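# The Long Life of a Linen Sheet

My favorite thing in the house is a bedsheet. It's heavy, a little gray at the hems, and it came out of a trunk at the Wulto flea market with a dozen others like it. I've slept under it for 17 summers and I still get a small thrill when I shake it open!

Old linen does that to people. Spend a morning at the Cullell mill, where the oldest ledger goes back to 1684, and you'll hear grown adults arguing happily over thread and selvage — I joined in within minutes. The early pages list sheets beside cows and copper pots, and a good pair was left to a daughter by name.

## Why it lasts

Flax fibers are long, much longer than cotton's, and they get softer with every wash. A new sheet can feel like cardboard (mine from Cullell could nearly stand up by itself), but give it a year. The weavers there told me to wash it cool, skip the softener and hang it outdoors whenever the weather allows.

Mending is half the fun. The classic repair is called sides to middle: you cut a worn sheet down the center, sew the outer edges together and hem the new sides. You end up with a seam down the middle of the bed, and after two nights you stop noticing it.

And when a sheet is finally past saving, there are still dish towels in it, and bandages for scraped knees, and the best window rags in the world.

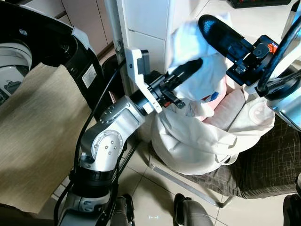 ## Where to look

The Wulto market starts up again in May, and the linen tables are at the far end, past the tools. Go early and hold everything up to the light — thin spots show right away. I paid 43 dollars for my last bundle and would have paid more.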